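Rindell 225 Object Storage Cabinet
For museum, archive and local history collections

Manufacturer: Pristex
Model: Rindell 225
Category: Collection storage, closed cabinets
Status: In production, made to order

The Rindell 225 is a closed steel cabinet for the storage of small and medium objects in museum back rooms. It suits sports memorabilia, school and club records, textiles folded in boxes, medals, tools and framed items up to the internal depth of the shelf. It is not intended for public display and has no glazed door option.

Construction
The body is welded steel with a powder-coated finish, cured before assembly. Doors are hung on lift-off hinges and close against a continuous gasket. Shelves rest on four clips each and can be moved without tools. The base has leveling feet, adjustable from inside the cabinet. No wood, particleboard or felt is used anywhere in the interior.

Specifications
Internal width: 1151 mm
Shelf spacing: adjustable in steps of 19 mm
Rated load per shelf, evenly distributed: 225 lb
Door swing: 170 degrees
Lock: three-point, keyed alike on request
Color: light gray

Load ratings apply to a cabinet standing level on a solid floor. Cabinets on raised flooring should be checked against the floor rating first. Do not stack units.

Labeling and inventory
Each shelf has a slotted front edge that takes a printed card or a barcode strip. The Closilby label set, ordered separately, contains 4000 pre-numbered labels on archival stock, for use on boxes and shelf edges only. Adhesive labels should never be applied to an object. 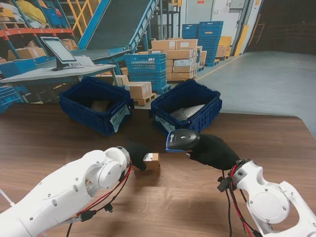 Shelf locations should be recorded at the time an object is boxed, and the box label and shelf label scanned one after the other. The cabinet works with any catalog system that accepts a typed or scanned location code. Handheld scanners, such as the black one with blue trim, can be used where small boxes are labeled on the face. Open crates are acceptable for sorting at the table, and a handwritten label on the front is enough at that stage. Permanent storage calls for a lidded box and a printed number.

Installation
Delivered assembled, doors removed. Two people and a pallet jack are needed. Allow clearance in front for the full door swing. The Abou Jaoude wall bracket is required in seismic zones and fits the rear channel without drilling the cabinet.

Ordering
Quotes and drawings: Nizar Semaan, Collection Storage, Pristex. Orders confirmed before the end of the month ship in May. Page revised Thu 11 April.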